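Trusside hand grippers: setup and care FAQ

For everybody running the two-hand kit at Jallonitz or taking one home. Put together by Balthasar Hubmann from the questions that keep landing in the same inbox. If it's not in here, ask. Last added to in April, pad section is new.

Which gripper is left and which is right?
Mechanically the same. Same jaws, same linkage. The only difference is the label inside the handle and the ID the recorder reads at startup. Swap them and your whole session comes out mirrored. Check the label before you power up, not after.

What do I do before the first session of the day?
Squeeze each one open and shut, slowly, full travel. Should feel the same all the way. Then look at the jaws closed: pads meet flat, no daylight at the tips. Then lens wipe. Then power. Takes a couple minutes, please don't skip it.

The jaws close crooked. Now what?
Nearly always a pivot pin that's walked out. Power off, lay the gripper on its back, push the pin home with your thumb and look at the clip behind it. If the clip is bent it goes in the bin, don't squeeze it back into shape with pliers. New ones are in the Auer box, top drawer. Still crooked after that? Bring it in, it could be the linkage bar and you can't fix that on a kitchen table.

How often do pads get changed?
Every 2000 grips, or when the ribs look shiny, whichever comes first. The counter is on the status page, second line. Reset it when you change pads. Somebody always forgets to reset it. Always change both pads on a gripper together. One new and one old and the thin stuff rolls out sideways.

Can I clean the pads?
Yes. Damp cloth, drop of dish soap, wipe along the ribs. Let them dry. No alcohol, no kitchen spray, no degreaser, it makes the rubber hard and then it slips and then you write to me about slipping.

It drops thin things. Is it broken?
Probably not. Go in this order:
Pads clean?
Pads seated right down in their slot?
Item in the middle of the pad, not out at the tip?
Zero done today?
If all four are yes and it still drops, rerun the zero and try something thicker. If thick is fine and thin isn't, pads are worn, whatever the counter says.

How do I do the zero?
Jaws fully closed, nothing between them, hold until the light stops blinking. Then fully open, hold again. It wants to see 5 good closes in a row after that. If it rejects one just start over, it's quicker than arguing with it. Don't zero with a bit of tape or crumb on the pad, you'll carry that error all day.

What should I use for the grip check?
Something long, thin and stiff. Wooden sticks are good, so are chopsticks or a flat coffee stirrer. Pick it up near the middle, hold it upright, tip it gently each way. 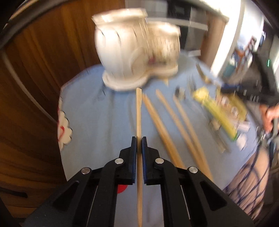 You're feeling for creep. It should stay put between the pads while you turn your wrist. If it swings, go back to the pad questions. Then do the other hand, same stick, so you're comparing like with like. After sticks go to forks, they're heavier at one end and show up a weak close right away.

Does the table matter?
Less than you'd think. A cloth is fine and keeps the noise down. Don't let it bunch up under the jaws though.

Error 564, what is it?
Jaw position lost. The reader couldn't find the jaws for too long, usually a smudged lens or you were pointing into a bright window. Wipe, turn away from the light, rezero. If you get it twice in one session write down the time and send it to Rimantas Vanags with the handle label number.

Battery?
Start at 100 percent. Not "nearly". Charge both handles together on the Brangate charger, and dont use a phone charger, it'll show full and quit halfway through.

Can I oil the pivots?
No. They run dry. Oil gets onto the pads sooner or later and it picks up every bit of fluff in the house. If a pivot squeaks, brush it out with the small stiff brush in the kit.

I dropped it.
Happens. Power off, check the pins, check both arms for cracks near the cut-outs, open and close by hand. If all that's ok do a full zero and a grip check before you record anything. Crack of any size, stop using it, it won't hold.

How should I pack it?
Jaws open a little, never clamped shut overnight, the pads take a set. Handles in the foam, cables coiled loose on top. Used pads and bent clips go in seperate bags so we can log them.

Who do I send repairs to?
Rimantas, at the Jallonitz bench. Put a note in with what it did and when. "Broken" is not a note.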